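## Chapter 9: Friction and Surface Finish

A surface that looks smooth is a field of small peaks and valleys. When two such surfaces meet, only the highest peaks touch, and the true contact area is a small part of the apparent one. Amontons' law follows from this — friction rises with load and does not depend on apparent area.

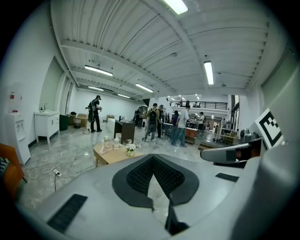 Figure 9.1. Gray housing with inset black strips.

Soft materials depart from the law. Rubber deforms until it fills the valleys of the harder surface, and its coefficient falls as load increases. Section 9.2 treats this case using the Parry block data, a set of 382 sliding trials.

Polishing lowers roughness but does not always lower friction. Very flat surfaces may adhere. Stone floors are therefore rated by a pendulum test, wet and dry, and never by gloss.

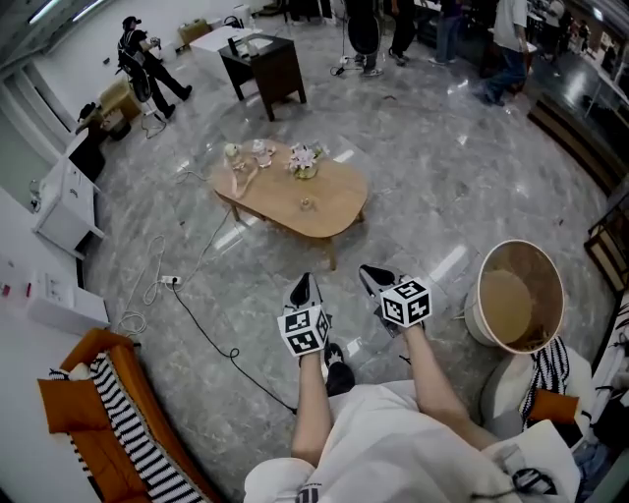
*Department of Applied Mechanics, Budlow College*

Readers should know the following terms before going on:

- **asperity**: a single surface peak
- **static coefficient**: the ratio of friction to load at the onset of sliding
- **stick-slip**: alternating rest and motion under a steady pull

Problems 1 to 9 use the notation of Olivares and Khondokar. Loads are in newtons unless marked.

### 9.1 The Inclined Plane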